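Ticket 1853: Clumgate station, demos dropping out mid-upload
Status: open, waiting on Hameo support

Okay, back at it Tuesday morning! Quick recap: we're collecting cup pick-and-place demos for the Makokha model, and 20 of the last 955 came through with joint data but blank video. Same task every time, same table.

Tried so far:
- restarted the recorder (no change)
- swapped the USB hub for the spare from Jurkholm (no change, sigh)
- dropped the recording rate a notch, and then I got 9 clean ones in a row, so I got all excited, and then number ten came out blank

Next I'm going after the cable on the side bracket. It hangs in a loop and I'd love to rule it out before I touch the software again.

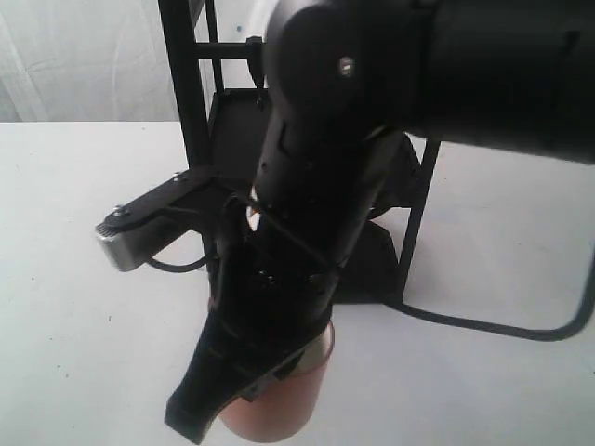

Clumgate arm with the copper-colored cup, side bracket at left

Logs are attached. Can someone tell me if the blank ones are safe to delete, or do you want them?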